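3.2 Sorting and loading at the laundry corner

In most of the households we visited, washing did not begin at the machine. It began at a basin, a bucket or a corner of the floor, where items were put down, separated and picked up again before any of them went into a drum. We refer to this as the staging step. It is rarely mentioned in the literature on domestic laundry, where the load is usually taken as given and the analysis starts when the lid closes.

The homes in the Herken sample had little floor space to spare. Washing machines stood in passageways, on covered balconies or beside a door leading outside, and the basin was placed wherever it would fit within an arm's length of the drum. Residents in Boststead, who more often had a separate utility room, used a basket on a shelf or sorted on top of the machine itself. Güneş (Nesrin Güneş, field notes, August) observed that the basin served at least two purposes in the Herken homes: it held what was waiting to be washed, and it carried the washed items out to the line. The same basin was often used for hand washing as well.

Top-loading machines shape this step in a particular way. The open lid takes away the surface on which clothes could be laid out, so the sorting has to happen lower down, at floor level. Items are lifted from the basin over the rim of the machine one or two at a time. Towels and other heavy pieces tended to go in first, with light cloths added last – a habit that several residents said they had learned from a parent and had never thought about. Small items were easily lost under a towel and turned up only when the basin was nearly empty.

Plastic coverings were a second feature we had not expected to record. Some owners kept a machine partly wrapped long after it had been delivered. The reasons given were dust, splashes from the floor drain and the wish to keep the paint clean for resale. A wrapped machine is slightly harder to load, as loose plastic around the opening can catch on wet fabric or fold inward with it. One resident in the Aydoğan building had trimmed the plastic back from the rim with kitchen scissors and left the rest in place.

Hoses and cables also limited where the basin could go. Where the drain hose ran along the floor beside the machine, residents kept that side clear or stepped over it. We noted the position of the basin at the start of each load and again at the end. In 9 of the 20 homes it had been moved during loading, usually closer to the machine as it became lighter. Figure 4 gives a view of a laundry corner with a top-loading machine and a basin. The effect of basin position on loading time is taken up in Section 3.3. 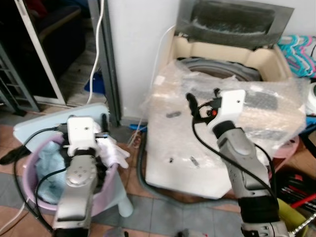
Figure 4. Laundry corner with a lavender basin holding a pale blue towel and a white cloth, next to a top-loading washing machine with its lid open and its body covered in bubble wrap.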